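Looking after a pale wooden table

Wipe up spills before they have opinions. Tea is the worst, followed by beetroot and visiting relatives with red wine.

For daily grime, a damp cloth and a drop of washing-up liquid will do. Go with the grain and dry it straight away.
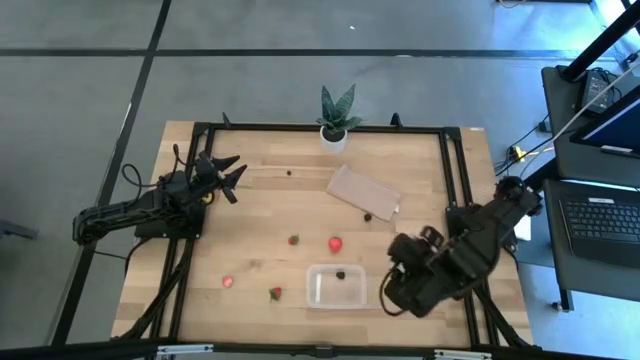 Pale grain on a light wooden tabletop.

White rings often lift with a little mayonnaise left on for an hour – yes, really. Oil every six months, or whenever guilt strikes. Put the oily rags outside to dry flat, never in a heap.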